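Do We Need Another Parcel Locker?

The Skestden neighborhood association wants to put a bank of parcel lockers outside the Bikholm Street library, and by now most of you have had the flyer. I have read it twice. I still can't work out what problem it is meant to fix.

The flyer says porch theft is "a growing concern." Growing from what? I asked Trilok Pant, who wrote it, and he told me the figure came from a survey that 18 households answered. Six of those said they had lost a package in the past year. It didn't ask whether the package was stolen, sent to the wrong house, or never shipped at all. Anyone who has lived on the Skamow end of the street knows how often number 2 gets the mail for number 2A.

Then there is the money. The supplier, Wanyama, quotes $825 a month for the lockers, with the first 6 months free. Free for whom? The power comes from the library, and so does the sidewalk space, where the bike rack is now. The draft agreement says the rate "may be reviewed" after the trial. I have never seen a rate get reviewed downward.

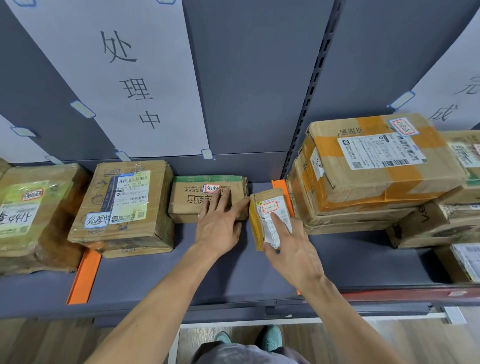

Supporters say the lockers will save drivers time and cut down on trucks idling on the block. Maybe they will. But the trucks will still come for anything too big for a locker, anything that needs a signature, and anything sent by a carrier that hasn't signed up. When I asked which carriers had signed up, the answer was that talks were going well.

Jingyi Yuan, who lives across from the library, made the best case I have heard in favor. She works nights and sleeps until 2 in the afternoon, and she would like to stop being woken by the doorbell. Fair enough. She also said she would be happy with a pickup shelf behind the counter at the hardware store, which already has one and charges nothing for it. The flyer leaves that shelf out.

I might be wrong about all this. If the lockers go in and people love them, I will say so in this newsletter. First, though, I would like to see the full agreement, including the page on what it costs to cancel — the copy I was given skips from page 5 to page 7.

Comments go to the library front desk through the end of March. Ask for the green folder.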